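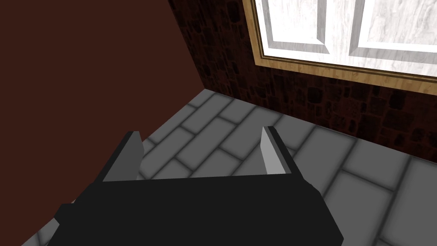

Can a robot tidy your bedroom yet?

Hello, I'm Ama, and I get asked this a LOT, mostly by people who have just been told to pick up their socks. The short answer is: a bit, slowly, and please don't throw your laundry basket away.

Think about picking up one sock. You spot it, you bend down, you grab it, done! A robot has to work out which bit of the world is sock and which bit is floor. Then it has to get its hand to the right spot, and lots of robot hands have only two fingers. Try it yourself with just your thumb and one finger (no cheating) and see how you get on with a T-shirt.

So robots practise, and plenty of that practice happens in pretend rooms inside a computer, a bit like a video game. The walls are made up, the floor tiles are made up, and even the robot is made up. If it bumps into a wall, nothing breaks and you just start again. My friend Tetteh once let a pretend robot have 2266 goes at closing a drawer while he ate his lunch and went for a walk.

The tricky part comes next. Real rooms have wobbly chairs, crumbs and cats, and a robot that was brilliant in the pretend room can get very muddled in a real one.

What about shops? Some machines there are good at one job, like scrubbing a big flat floor. Ask the same machine to put tins on a shelf and it's stuck, as it has no hands at all!

I think robots will get there with socks, but I can't tell you when. Have a go at the two-finger T-shirt and time yourself. My best is just under two minutes, and it was a very messy fold.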